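Notes from the Pantry Shelf
27 February 2024

Well, the mango chutney swap is back on, and I could not be happier! If you missed last year's, it works like this: you bring two jars of something you put up yourself, you leave with two jars somebody else put up, and in between we all stand at the long counter eating crackers until we feel a little sick. It's at the Pirnstead hall again, second weekend in March, doors open after lunch.

I've been making chutney for 21 years now and I still burn the first batch of the season. Every time. I turn the heat up because I'm impatient, I go off to look for the lids, and then I smell it. So my advice to new people (there are a lot of you this time, hello!) is to find your lids before you slice a single thing. 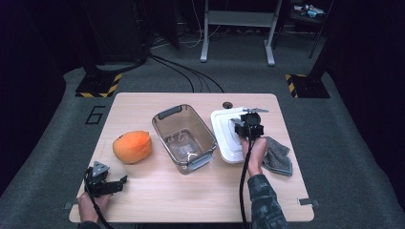 The other thing I get asked is which fruit to buy. Go firmer than you think. A mango that's perfect for eating over the sink is going to melt into jam on you, and then you've got mango jam, and fine, that's nice on toast, but it isn't what you told everybody you were bringing. I like mine with a bit of give near the stem and hardly any anywhere else. The market on Caron Street has had decent ones at the back of the stand, so don't be shy about reaching.

Vinegar: cider for me, white if you want the color to stay bright. Sugar: less than the recipe says, then taste, then probably a bit more. I throw in mustard seed and a lot of fresh ginger, and my sister thinks the ginger is way too much, and she takes home a jar anyway. 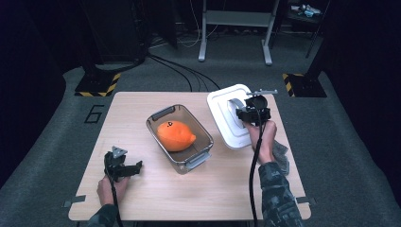 Photo: Rosimeire Moura

Rosimeire is also running the label table this year, so please don't show up with a blank jar and a shrug. She needs what's in it, the month you made it, and whether there are nuts. "Spicy" doesn't count as an ingredient. Last year we had one that just said GOOD, and it was, but I'd still like to know what I ate.

A few of you wrote in about apricots and peaches. Yes! Bring them! I only call it the mango swap from habit. The Nernby folks came with a green tomato one last time that went in the first few minutes, and I've been trying to copy it ever since. I think there's allspice in it. They won't tell me.

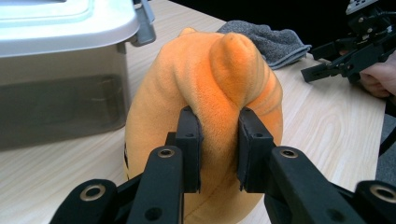

If you need a ride over from Prarurton, put your name on the sheet by the library door and say whether you're bringing a box or just a bag, because my back seat is only so big and chutney is heavier than it looks. I can do one trip out and one trip home.

And crackers. We ran out. Plain ones are best, and if anybody feels like bringing a sharp cheddar I will save you a seat right next to me. Oh, and please take your empty jars home this time, my garage is full.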